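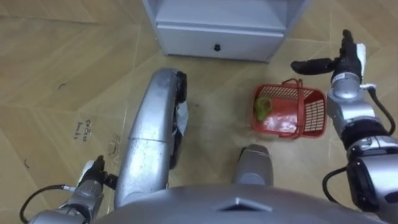

Call for Participants: Barna Tenant Laundry and Household Water Study

The Sutter Institute for Household Research invites residents of the Barna district to take part in a study of water and energy use in rented homes. The study looks at how people wash, dry and store clothing and linens when space is limited and the building was not designed with a laundry room in mind. Enrollment opens in March and will close when all places have been filled.

Purpose of the study

Much of what is known about household water use comes from owner-occupied, single-family homes. Renters in older multi-unit buildings are less well represented, and their bills often combine several uses in one charge. The findings will be used to prepare guidance for landlords and tenants on fixtures, shared machines and drying space. A summary will be sent to every participating household.

Who may apply

Applicants must be 18 years of age or older and must rent their home in the Barna district. The home must have its own cold water supply line that can be reached without removing a wall or fixed cabinet. Households of any size may apply, including people who live alone. Homes with a washing machine and homes that rely on a shared or coin-operated laundry are equally welcome.

Employees of the Institute and members of their immediate families are not eligible. Only one application will be accepted per household. Applicants who sublet must provide written consent from the primary leaseholder.

What participation involves

The study lasts 24 weeks. Each participating household will be asked to:

Keep a short weekly log of laundry loads, using either the paper booklet or the online form.

Allow a clip-on flow meter to be attached to the cold water line. The meter does not require cutting or drilling and will be removed at the end of the study.

Receive 4 home visits by study staff, each lasting no longer than one hour. Visits are scheduled in advance between 9:00 a.m. and 7:00 p.m.

Complete an opening and a closing questionnaire, available in English and Spanish.

An adult member of the household must be present during each visit. Participants do not need to clean or rearrange the home before staff arrive.

Compensation

Households that complete all parts of the study will receive $2,196, paid in 5 installments. The first is issued after the meter has been installed and the remaining 4 follow the home visits. Households that withdraw early will keep any installment already issued. Payments may be taxable, and participants are responsible for reporting them.

Privacy

Names and addresses are stored separately from meter readings and log entries. No information about an individual household will be shared with landlords, utility providers or public agencies, except where required by law. Participation is voluntary, and a household may withdraw at any time without giving a reason.

How to apply

Application forms are available at the Institute's front desk and at the Barna branch library. Completed forms may be returned in person or by mail to the Sutter Institute, Household Studies Office. Applicants should attach a copy of the first page of their lease – rent amounts may be blacked out.

Eligible applicants will be contacted by telephone to arrange a short screening interview. Those who cannot be placed may ask to be added to the waiting list. Persons who need help completing the form, or who require it in large print, should inform the front desk.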